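Trondstead Home & Kitchen Forum > Cleaning and Laundry
Thread: Waffle weave towels – am I the last one to find these?

pinebluff_kat
Posted 06/08/2024

OK I need to gush for a minute. I spent years drying dishes with the flour sack towels my aunt swears by, and last month I threw a waffle weave microfiber into my cart at the Jovari outlet. I'm in love! It dries a whole rack of glasses and there's no fuzz left on anything. I went back for more and now I have green ones all over the house.
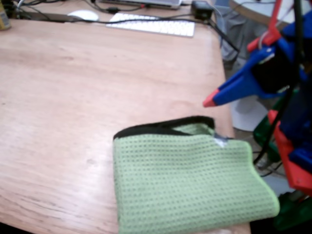

Two questions. Can these go in with regular towels, and does vinegar in the rinse do anything? The tag on mine just says machine wash, tumble low.

mudroom_mike
Welcome to the club! Wash them by themselves or with other microfiber. Cotton sheds and the little pockets grab all of it. I ran one with a new bath mat in May and was picking pink lint out of it for a week. No fabric softener, ever. Vinegar is fine, half a cup.

Bakhtiari Fan
I'll be the grump. Microfiber is great on glass and useless on anything hot. Grab a pan handle with one and you'll find out fast. I keep cotton waffle weave for the kitchen and use the synthetic ones on the car. The cotton ones get better every wash, too – mine are so soft now.

pinebluff_kat
Oh, I hadn't thought about the heat thing. Do the cotton ones shrink?

Bakhtiari Fan
Yes, a lot the first time. Mine went from 53 cm long to 46. After that they stayed put. Buy big!

sudsy_in_grisham
Disagree on vinegar. I quit using it because I read it's hard on the rubber seals in the washer, and my towels dry exactly as well without it. What made a difference for me was cutting the detergent way down. Try one tablespoon for a small load. If the rinse water is still cloudy, that was old soap coming out.

Also, line dry if you can! I fold mine the long way and hang them over the porch rail, and even the thick ones with the edging are ready by lunch. The border always takes longest, so give that part the sun. 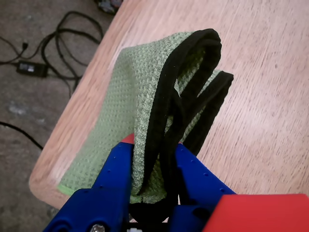
In winter I use the dryer on the no-heat setting and that works too, it's just slow. A wool ball or two speeds it up.

mudroom_mike
Half a cup of vinegar now and then isn't going to eat your washer, come on. I've done it on the same machine for years.

sudsy_in_grisham
And my neighbor replaced her door seal twice. We can both be right lol

quietcorner70
Does anyone iron theirs? My mother-in-law does and they come out flat as paper. I don't dare say anything.

Bakhtiari Fan
Cotton, sure, if you must. NOT microfiber, it'll melt!! And it kills the texture, so why buy waffle in the first place.

pinebluff_kat
You guys are the best. Did a load tonight with one spoon of soap and no vinegar, and they're on the rack now. Ordering two of the cotton ones for the stove side. Any color that hides tomato sauce?

mudroom_mike
Red.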